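Promden Forums > Simulation and Navigation > Methods
Thread: Does low-res rendering hurt object search, or help it?

tallowbee
Dec 20, 2024

Hello everyone, and sorry in advance for the length, I've been saving this up. I've been working on object search in simulated homes for a good while now, the kind where an agent gets dropped somewhere in a house and has to go find a named thing and stop near it. My episodes come out of the Sarora home set, 2,000 of them, and I train on everything except 98 that I keep back for testing.

The usual advice is to render as nicely as your hardware will let you. I had to go the other way in March when I lost access to the big machine, so I turned down the textures, switched off the edge smoothing and retrained from scratch. I expected a sad little result and got 73 successes on the held-out episodes, which is a bit better than what I had with the pretty version. I'd love to hear whether anyone has seen the same, and what you make of it.

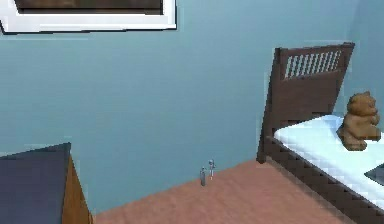 Posted by tallowbee | Methods | 14 replies so far

The bedroom view is a pretty fair sample of what the agent gets to work with in the cheap setting. Teddy bear on the bed is the kind of target it handles very well, even with those stair-step edges on several objects. The two little gray things on the floor by the wall are the kind it handles badly, and I can't say I blame it. Bare wall takes up so much of a view like that, and my hunch is that the plainer rendering keeps the network from getting attached to wall texture.

ostrich_ferry
Lovely writeup, and thank you for posting a view along with the numbers. I'm going to be a bit of a wet blanket, though. You changed the textures and the edge smoothing in one go, and you retrained with a new seed on top of that. A small gain on 98 episodes could easily come from the seed. I've had bigger swings than yours just from restarting a run, and it cost me a month of chasing something that wasn't there.

quillmoss
Agree with ostrich_ferry on the seeds, disagree on the conclusion. We did something similar with the Marti planner on 149 episodes and the large objects got easier in the plain version every single time we retrained. Small ones got worse. If you lump them together they nearly cancel and you'd think nothing had happened. tallowbee, could you split yours by target size? I'd be so curious.

tallowbee
I can, and I should have done that before posting! My log keeps the target category but not its size on screen, so I'll have to go back through and work it out from the saved views. Fair point about the seed too. I only have the one run of each.

ostrich_ferry
Then I'd hold off on "better" until you have three of each. Sorry to be stubborn about it. And quillmoss, isn't the Marti planner handed a map? That's a much easier life than searching from the camera view alone.

quillmoss
It gets a map of the walls, yes, but it has to spot the objects itself from the view, so I still think the comparison holds for that half of the problem. We can agree to differ :)

pennywhistle_9
Long-time reader here. One thing I'd check is how far away the agent is when it calls stop. On the Prerkmont benchmark we found our low-res agent was stopping early on anything brown and roundish, cushions included, and being lucky often enough to look clever. Your teddy bear made me think of it. A headboard and bed rail in dark brown right next to a brown target would be a nice hard case.

tallowbee
Oh, that's a good one, and a slightly worrying one. I'll pull the stop distances tonight along with the size split, and start the second seed before bed. Will post the table in this thread once it's done.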